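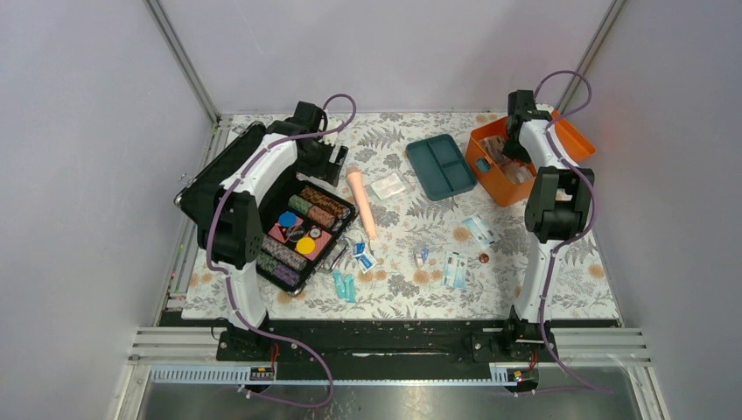 Re: Lining the kitchen drawers
Posted by Steinarsdóttir, September, 8.40 pm

> Has anybody lined old drawers without glue? Mine smell a bit musty and I don't want to spoil the wood.

Hello dear, and welcome to the list! I've used plain lining paper for years (the end of a roll does nicely) and simply cut it a whisker too big so it grips the sides. For the smell, leave a saucer of bicarb in overnight, or 2 nights if they're really whiffy. Do let us know how you get on!

678 views | 2 replies

Recent threads:
Moths in the airing cupboard
Hidelero hinges, any good?
Waxing a pine dresser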